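4.2 Where the small parts go

The greater part of the time lost in an amateur gearbox rebuild is lost on the floor. Our owners at the Brerken and Haugen clubs were asked to keep a diary for each job, and the entries agree on one point: the gearbox came out more or less when expected, and then a circlip went missing. One diary gives a whole page to the removal of the bellhousing and three to the hunt for a detent ball, which the writer had by then begun to speak of as if it could hear him.

We had assumed that owners with an automatic would do worse than those with a manual, the valve body being a well-known way of turning one object into many. The diaries only partly bear this out. Automatic owners were frightened early and behaved accordingly. They cleared a bench, drew the valve body on cardboard and pushed each spring through the drawing at its proper place. Manual owners, who believed they knew what they were doing, used their pockets.

Storage was therefore recorded as a variable in its own right (Figure 3). Of 25 rebuilds, 17 used some kind of closed container for fasteners and springs, and the remainder used an open tray, a hubcap or the passenger seat.

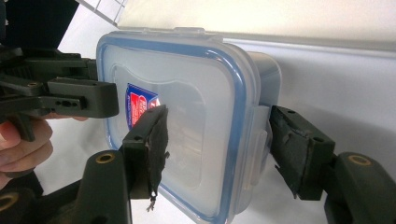
Figure 3. Lidded plastic container with a blue-rimmed lid and clear latches.

The open tray has its defenders. It lets the owner see everything at once, and it costs nothing if the household is not watching its baking tins. Its weakness is that it can be kicked. Two diaries from the Matomero garage record a kick, and both record it in the passive voice.

Labelling mattered more than the container. An owner who wrote "tailshaft, long bolts at top" on a scrap of tape in the evening could still read and believe it a month later. An owner who wrote "misc." could not, and we found "misc." in a discouraging number of diaries, in one case on four separate bags. The Castov workshop manual is of little help, as it tells the reader to set parts aside in order and then describes refitting them in a different one.

A further effect appeared when work stopped over the winter. Cars laid up in December with the gearbox in pieces took 15 hours longer to finish than cars of the same model worked on without a break. We put this down to forgetting, although several diaries blame the cold and one blames a brother-in-law. Odometer readings were no guide either way. The shortest rebuild in the study was on a car that had covered only 800 miles since its previous rebuild, by the same owner, who had at least had the practice.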